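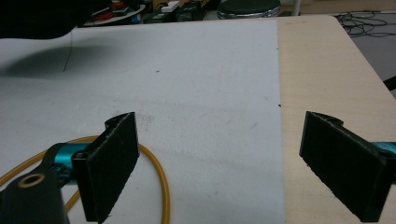
Gandik Bench Set – README

Hi, and thanks for downloading this. I put the Gandik set together at the Sturnell shop with a lot of help from the people who work there, and I'm writing the README myself, so blame me for the typos. It covers what's in the folders, how the recordings get made, and a section that most data cards skip: what all this is doing to the jobs of the people who make it. If you only want file formats, skip down to "What you get".

Where it comes from

Sturnell sorts and repacks returned goods for small sellers. Hats, lamps, craft supplies, bits of home decor, whatever shows up in the mail. Most of it is floppy or an awkward shape, so the old conveyor setup never helped us much and the handling stayed with people. Last September the company decided to try robot arms for part of the packing bench, and somebody had to show the arms how to handle things. That somebody ended up being the packing crew (great choice, they're way better at it than I am!).

What you get

The release has 700 recordings in 33 task folders. Each folder is named for the task in plain words, like "move cap to far side" or "pick up wire shape by ring". Inside you'll find the video, the finger opening over time, and a short text note typed by whoever did the recording. Please read the notes. They're uneven, some are two words long and one is basically a recipe for soup, but the good ones tell you why a grab was done from the left or why a person let go early.

Four people recorded everything: Azucena Escobedo, Dulce Cortés, Elvia Orozco and me. Names aren't in the files. You get a letter code, and the sheet that matches codes to people stays with Dulce and doesn't get shared with management. That was her condition for taking part and I think it was a fair one.

How a session goes

You stand at the table with a gripper in each hand and do the task with those instead of your fingers. Then you set things back up, a little differently, and do it again. Soft things are a pain. A cap changes shape every time you put it down, so two tries in the same folder can look nothing alike. Wire pieces are the opposite problem: they keep their shape fine, but if you catch a rod at the wrong angle the whole piece wants to swing.
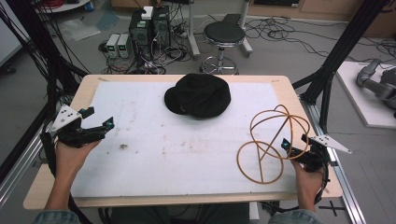

Dalia Slaoui wrote back after reading my first draft that I was making it sound too easy on the hands. She'd like it on record that squeezing all afternoon wears on the thumbs in a way packing never did, and that a 50 minute limit should be in the document as a rule and shouldn't be left to whoever feels brave enough to stop.

Fair enough, so it's a rule now: 50 minutes, then you switch to something else. Thanks, Dalia.

What changed for the crew

Okay, the part I really wanted to write. Before this, a good packer at Sturnell was a fast packer, and the board by the time clock showed your rate. Recording doesn't fit that at all. Going fast makes bad data, and going slow made you look bad on the board, so for the first few weeks people were losing points for doing exactly what we'd asked. We took recording hours out of the rate. It should've been done from the start, and I should've pushed harder for it.

Pay went up a step for recording hours. The step came from a written agreement that Refugio Aguirre worked out with the front office, and it also says no one on the current crew gets their hours cut because of the arms while the trial runs. After the trial, there's no promise. I asked twice. Elvia told me she likes the work and still feels odd teaching her own job to something, and I don't have a good answer for her.

On the plus side, the crew now picks which tasks get recorded. Azucena threw out a folder of mine (stacking mugs, very photogenic) since we ship about one mug a month, and replaced it with tangled cords. Much more useful!

Known problems

– Recordings made before we moved to the white board have more glare off the tabletop.
– The Magaña folders use an older naming style. I'll fix it, probably.
– Left-handed tries are scarce.
– A few text notes are in Spanish and haven't been translated.

Using it

Research and classroom use is fine. Please don't use the recordings to rate or compare individual workers, even by letter code. Griltov has a copy for their own tests under the same terms.

Questions and corrections go to the address in the contact file. I check it most mornings before 7, with coffee.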